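Watonus Home
@watonushome
Jul 18, 2024

Long one about a shelving unit. I've had it in the living room for a while now and finally sorted out what goes where, so I'm putting my notes in a thread.

It's a Tirano, the wide model, bought secondhand. Pale gray wood-grain boards, and some of the compartments have an orange back panel. New ones were listed at 900 when I looked. I paid a lot less and had to carry it up two flights.

Assembly took 3 evenings. The instructions were missing, so I worked from the holes. If you buy one used, ask the seller for the bag of caps. There are more holes in these boards than you will ever use and you'll want to cover the ones that show.

The back panels slide in before the top board goes on. I did it the other way the first time and had to take the top off again.

Next, the weight. The seller said 60 pounds per long shelf. I haven't tested that and don't plan to. Books went on the bottom row, and I moved the record player to its own table.

For a month everything landed on this unit. Mail, chargers, a tape measure, half a pack of batteries. The wide compartment was the worst because it's at hand height and you put things down there without thinking.

What I do now: the wide compartment stays mostly open. Drinks can stand there when people come over. Paper goes in the upper row. Small stuff goes in the narrow cubby next to the wide one and gets cleared out every couple of days.

Small stuff in the narrow cubby is a compromise. It's dark in there and things get pushed to the back. I looked at a Fesow clip light but the cord would have to run across the front, so no.
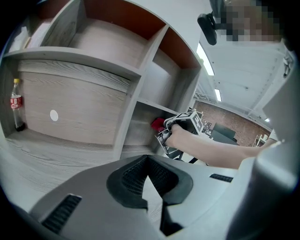 Cola in the wide compartment, small cubby to the right of it.

Someone asked about the orange panels. They're the same rust color as the ones in the Adjei catalog, but the sizes are different, so don't order those as spares. I checked before buying.

Dusting: dry cloth first, then a damp one along the grain. The pale boards hide dust pretty well and the orange ones don't.

Still to do: felt pads under the feet, and an anchor to the wall. The anchor is first. I have the bracket, I need the right plug for plaster.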